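Dellmont Community Help > Mobile and Home Internet

Signal dropped to one bar after the Heven tower upgrade

Posted by istovier_road, 8/8/24

I've been on Heven for years and always had three or four bars in the house. They sent a text saying the tower near the Chan Street water tank was being upgraded. After that I went down to one bar indoors, and calls drop in the kitchen. Outside it's fine.

Speed tests used to show 80 down. Now I get 4 on a bad day and maybe 50 if I stand in the driveway. I work from home and use the phone as a hotspot for the laptop, so this matters to me.
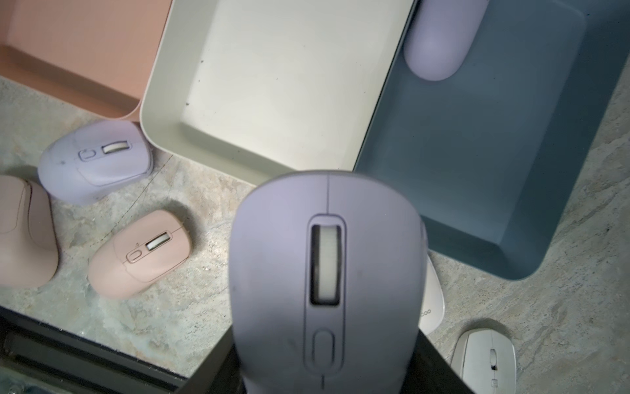

Lavender mouse, scroll wheel side up

I've restarted the phone, taken the SIM out and put it back, and turned airplane mode on and off. Support says there's no outage in my area and offered to open a ticket. Is it worth waiting, or should I switch?

2 replies

marshgate

Open the ticket. Without one they have no record of your address having a problem. Ask for a network ticket and get the number, since the first person you talk to may only log it as a device issue.

When they upgrade a site they often change the antenna angle or move bands around. The higher bands are faster but don't go through walls well, and your phone may be hanging on to one of those indoors. Go into the mobile network settings and set the preferred type to LTE only for a day. If the bars come back, tell support that. It's useful to them.

Also turn on Wi-Fi calling if you have any home internet at all. It won't help the hotspot – but it will stop the dropped calls.

My own ticket was opened in November and took 152 days to close. They did fix it in the end.

pdk_dellmont

same here on the east side. switched to a different carrier and its better but costs more. check if your phone is unlocked first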